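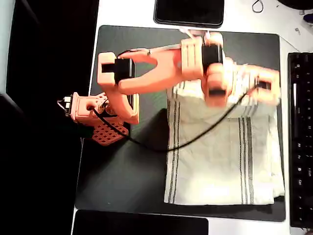

A robot arm and a folded white towel on a desk mat.

Wornley Public Radio Adds Music Interview Series

Wornley Public Radio will launch a new interview series in April devoted to the people who work behind the scenes in recorded music. The program, titled The Gwilliam Sessions, will run for 16 episodes and will be available both on air and as a podcast.

The series will be hosted by Elin Ellis, who has presented the station's weekday arts program for the past six years. Each episode will feature one extended conversation with an arranger, recording engineer, session player or producer. Guests confirmed for the opening month include the engineer Gwion Meredith and the string arranger Myfanwy Lewis, whose work appears on more than 40 albums.

"Listeners know the singers very well," Ellis said. "We want to give the same time and attention to the people who were in the control room, and to let them talk at length about how a record was made."

The interviews are being recorded at Lodomari, the small studio the station opened last fall on the second floor of its downtown building. Three episodes will be taped before an audience at the Zalholm Theater, which seats 400. Tickets for those evenings will be offered first to station members – general sales will follow two weeks later.

Nest Hughes, director of programming, said the series grew out of a listener survey conducted last year. The station received 600 responses, and longer interviews were the most frequent request. Funding for the first season has been provided by the station's membership fund and a grant for local arts programming.
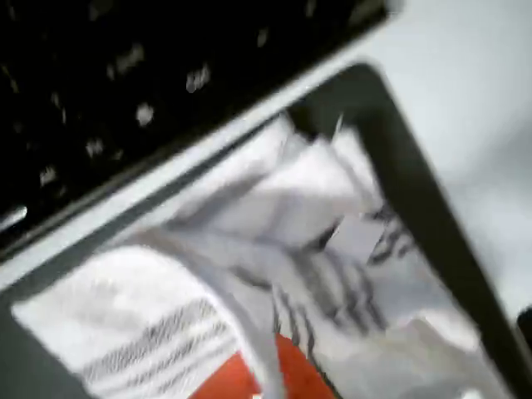 Where can listeners find an episode after it has aired?
Each episode will be posted to the station's website and podcast feed at noon on the day after broadcast, and will remain there free of charge.

Full transcripts will be posted with each interview. Suggestions for future guests may be sent to Mared Hughes, series producer, through the contact page on the station's website. A second season is under consideration – a decision is expected once the first has finished its run.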